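Open doors at Clurkotus, or how I spent a Wednesday looking at other people's tables

I have now been to enough open days to know that the brochure is written by someone who has never had to find the entrance. The one for Clurkotus promised "a warm welcome at our main door." The main door was locked. A sheet of paper taped to the inside of the glass said to use the other door, and the arrow pointed at a hedge.

Clurkotus is a former mattress works on the edge of Drilberg, a town I had previously known only as the place where the highway gets narrower for a while. The works closed, stood empty, leaked, and was then divided into workrooms that are rented out by the month to people who fix, build or mess around with things. Once a year the tenants open up and strangers wander through asking what everything costs. This year it was 5/21/25, in the middle of the week, from noon until seven, which tells you something about who they expect to turn up. (Retired men. I was one of the younger visitors, and I own reading glasses in three rooms.)

Getting there: the 34 bus goes from the train station and stops outside number 3245, a carpet showroom. You then walk back the way you came, because the bus has passed Clurkotus without slowing down. If you drive, parking is six dollars, payable to a machine that only takes coins. I saw two grown men shaking out the cup holders of a minivan.

I went with Aishwarya Marar, who used to sit across from me at work and who collects storage ideas the way other people collect recipes, meaning she has hundreds and has made four. She had brought a tape measure. I had brought a sandwich, having been to open days before.

Downstairs

The ground floor is where the big, loud trades live. There was a cabinet shop with the saws turned off and a rope across them, and a man who re-canes chairs and had the longest line of the day. He had put out a dead chair for children to poke at, and it was mostly being poked at by adults. He quoted me a price for my two dining chairs and I said I would think about it in the voice people use when they are not going to think about it.

Next to him was an upholsterer who had printed out a list of questions she would not be answering, starting with "Is it worth it?" I liked her enormously. She had a cutting table that took up most of the room, and Aishwarya measured it, wrote down the measurements, and then admitted that it was longer than her kitchen.

There is a freight elevator. It was built for mattresses and has the manners to match: it is deep, slow and slightly soft underfoot. A notice gives its maximum load as 3585 pounds and another notice, in different handwriting, asks you not to test this. We took the stairs.

Upstairs

Upstairs is better, in my opinion, although the ceilings are lower and you have to step around more cardboard. The rooms are smaller, and people have been less careful about cleaning up for visitors. I mean that as praise. A clean workshop on an open day is like a clean kitchen in a real estate listing. You learn that somebody owns a broom.

The first room past the stairs belongs to a woman who binds notebooks and had already sold most of them by two o'clock. After her comes a door with no sign at all, and then a shared workroom where I ended up staying far longer than I had meant to, on account of the table.

I should explain about me and tables. I have been looking for a decent work surface for years. The one in my basement is a door on two sawhorses, and every screw I drop on it rolls to the same corner, goes over the edge and joins its relatives behind the boiler. I have bought mats. I have bought trays. I once bought a magnetic bowl at a gas station. So when I see a table that looks as though someone has given it a bit of thought, I stop.

The table had a light wooden top, and over most of it lay a large white board ruled into big squares with thin gray lines. A section of it was ruled again, finer, like graph paper. It is such a plain idea that I was annoyed not to have had it. White, so you can see what you have put down. Ruled, so you can say where. I don't know if that's what they had in mind with it, but it is what I have in mind with it, and I have already priced the board. It even had a small brownish stain on it, which I found reassuring. I don't trust a work surface that has never been spilled on.

The other thing I admired was the white stand toward the back of the board, with a round base and a thin tall pole. It has curved hooks at the top, a bit like a mug tree that has been sent away to boarding school and come back tall. Aishwarya wanted it for necklaces. I wanted it for all the things I currently hang on the doorknob, which at the time of writing is a tape dispenser, two lanyards and a bicycle pump.

And there was the screwdriver, with a round wooden handle in that reddish brown you also get on old pianos and cheap cough drops. I have a weakness for a wooden handle. My father had one very like it and I was not allowed to use it for opening paint, so naturally I did.

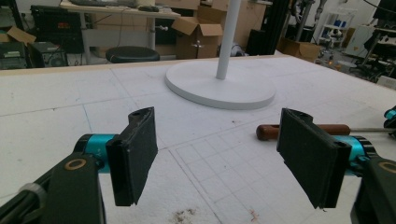 One table, one screwdriver, one tall white stand.

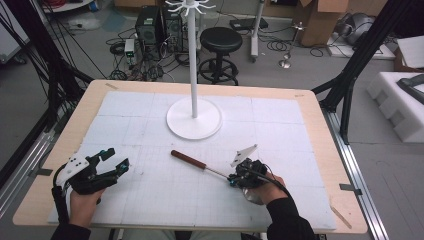
The rest of the room was more like my own basement, which cheered me up. There was a desk with a keyboard on it, a round black stool, and some big cardboard boxes of the sort that people keep because they are good boxes. I keep good boxes too. I have a good box that contains smaller good boxes. Aishwarya says that this is an illness and that she has a shelf for it.

We were eventually edged along by a party of six from a garden club, who had been told there was a potter on this floor. There is not. There is a potter at the other end of the building, up a different staircase, and as far as I know they are still looking for her.

Farther along we met Troels Skov, who repairs hand tools and had the most useful room of the day. He had a bench of old planes and chisels with prices on string tags, and a bucket labeled "hopeless" where everything was a dollar. I spent a happy quarter of an hour in the hopeless bucket. Most of it was. I came away with a small awl with a split handle and a bradawl, or possibly a second awl; Skov looked at it for a while and declined to commit himself.

I asked him about wooden handles and whether they were worth the trouble. He said it depended on whether I was the kind of person who leaves things in a damp basement. I said no. He looked at the sandwich wrapper sticking out of my coat pocket and I think drew his own conclusions. He told me to rub them down with a little linseed oil once in a while, wipe off what doesn't soak in, and spread the rags out flat to dry outdoors instead of balling them up in the trash, where they can catch fire by themselves. He told me that last part twice.

I also asked what he keeps his small parts in while he works. Muffin tins. He had a stack of them, dented and brown, and he sets one down beside whatever he is taking apart and fills the cups in order, left to right. So that is two systems in one afternoon, the grid and the muffin tin, and I can see myself falling between them.

Food and drink

The cafe is called Shetty and occupies what was the mattress firm's front office, complete with the hatch where you used to complain about your mattress. You order through the hatch. There was lentil soup, a good one, and a tray of something called a Somum bar, which I took to be a local specialty with a long history. The girl at the hatch said that it was named after her cat. It was oats, mostly, and dense enough to be handy if you ever needed to stop a door from closing.

Coffee comes in your choice of mug from a shelf of unmatched ones. Mine said WORLD'S BEST GRANDPA, and I was congratulated by a stranger on the way to my seat. I thanked him. It seemed simplest.

Seating is limited. Around three o'clock there was a long spell when everyone who had a chair was done eating and everyone who was eating had no chair, and both groups were being extremely polite about it.

Practical stuff, if you're going

The next one is in October, a smaller evening version with only the upstairs rooms open. Entry was free this time and I assume will be again. Bring coins for the parking machine. Ignore the main door and the arrow, go left at the hedge, and look for a gray door with a brick in it.

The restrooms are on the ground floor behind the chair man, so you will be walking past his line at least once while its members wonder whether you are cutting in.

Skov takes cash only and doesn't have change for a twenty, at least not by late afternoon. The notebook woman takes cards. The upholsterer takes commissions, but she is booked up through the end of the year and has a printed sheet about that as well.

Aishwarya bought a notebook and three muffin tins, which she got out of Skov by simply standing next to them. I have the awl, the thing that may be an awl, and a drawing of a ruled white board on the back of a bus timetable. The door on sawhorses is still in the basement. I measured it last night and it is not quite square, so the lines are going to be interesting.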